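How Does a Robot Learn to Pick Things Up?

Think about the last time you picked up a cup. You didn't work out how far to bend each finger. You just reached out and took it. You could do that because you had already picked up thousands of cups, spoons, toys and shoes, and dropped plenty of them when you were a baby.

A robot starts out with none of that practice. A new robot can move its arms, but it has no idea what a cup is or which way to turn its hand. Somebody has to help it learn.

The old way: a list of steps

For a long time, people taught robots by writing a list of steps. Move the arm up. Move it forward. Close the hand. Move back. This works well if everything stays in the same place. Many factory robots still work this way, and they do the same job all day without a mistake.

But what if the part has been moved a little to the left? The robot follows its list anyway and closes its hand on nothing.

The newer way: lots of examples

Today many robots learn from examples. An example is a record of a job being done once, from start to finish. It holds what the robot's camera saw and how the arms and fingers moved at each moment. One example might last less than a minute.

At the Brirkance workshop in Candville, the examples come from people. A person called an operator steers the robot from a short distance away. When the operator moves an arm, the robot moves its arm too. When the operator curls a finger, the robot's finger curls. The computer saves everything.

A new operator spends the first week just practicing. Steering a robot hand feels strange, a bit like tying your shoes with mittens on. By the end of the week most operators can save 50 examples in a morning. Some are thrown away later. If the operator bumped something or stopped halfway, the robot shouldn't copy that.

Why so many?

One job at Brirkance needed 102 examples before the robot could do it at all, and that was an easy job. Harder ones need many more.

The examples also have to be a little different from each other. If a part is always in the same spot, the robot may learn the spot and pay no attention to the part. So the operators change things between tries. They turn a part around, slide it along the shelf, or start with the arms in a new position. They change the light, too, by working with the blinds open and then closed.
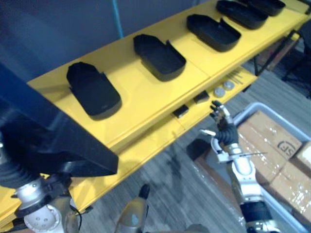

Small parts take the most patience. A big box is hard to miss, but a thin rod can roll or slip between two fingers. Operators slow down for these and try to move smoothly, because the robot will copy shaky movements as well as steady ones.

What happens to the examples?

When there are enough, they go into a computer program called a model. The program looks for patterns. It compares what the camera saw with what the arms did next, over and over. At Brirkance the program is named Virkex, and it usually runs overnight.

Then comes the test. The robot tries the job with no operator steering. In one test it got 37 tries right out of 70. The team looked at the tries that went wrong, found that most of them happened when a part was close to the edge, and recorded more examples with parts near the edge. Then they tested again.

Try it yourself

Ask a friend to close their eyes. Put a pencil on a table and tell your friend how to pick it up, using only words such as left, right, open and close. Now move the pencil and try again with the same words. How far did you have to move it before the words stopped working?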